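Clulby Toy Library Opens Second Lending Room in February

CLULBY, 1/30/21 — Families in Clulby will soon have twice the room to browse, borrow and bring back toys. The Clulby Toy Library is opening a second lending room on Willetti Street this February, seven doors down from its first home above the Symonenko Bakery.

The new room will hold 509 toys, games and puzzles, and 46 of them have never been on the library's shelves before. Wooden trains, floor puzzles and dress-up clothes are moving over from the bakery building. Board games for older kids will stay where they are, and one card works at both places.

Pretend play gets the biggest boost, and we couldn't be happier about it! Kitchen sets, shop counters and tea sets have had the longest waiting lists for as long as we've kept lists, and last winter some families waited into spring for a turn. The new shelves let us put together full cooking kits, with pans, plates and play vegetables packed in one tote so that everything comes home together.

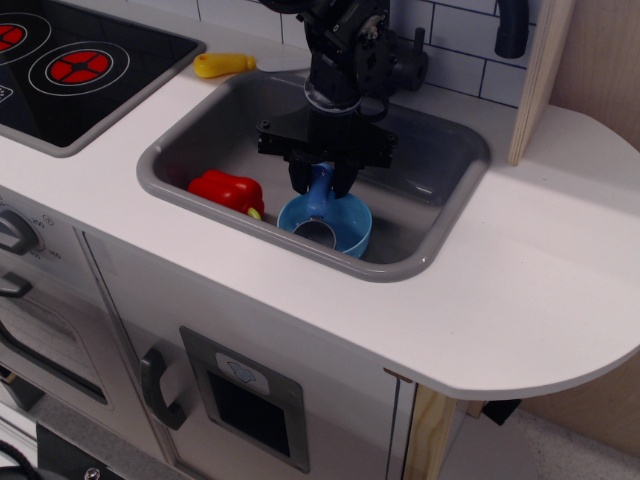

A blue toy saucepan and a red toy bell pepper in the basin of a play sink.

Borrowing stays simple. A household card costs $61 a year and covers three items at a time for up to three weeks. Returned toys are wiped down and rested on a back shelf before they go out again. If a piece goes missing, just tell us at the desk — there is no charge for small parts, and most of them turn up under a couch sooner or later.

The shelving was paid for by a grant from the Zenix Neighborhood Fund, which also covered the new front ramp and a low counter that children can reach on their own. A reading corner is planned for the window side once the painting is done.

For now, visits to both rooms are by appointment, one household at a time, and masks are required for everyone over two. Curbside pickup will continue at the bakery building. Cardholders can reserve toys by phone or at the desk starting the first week of February.

About the Clulby Toy Library
The Clulby Toy Library is a nonprofit that lends toys and games to families in Clulby and nearby towns. New cards are available at either location.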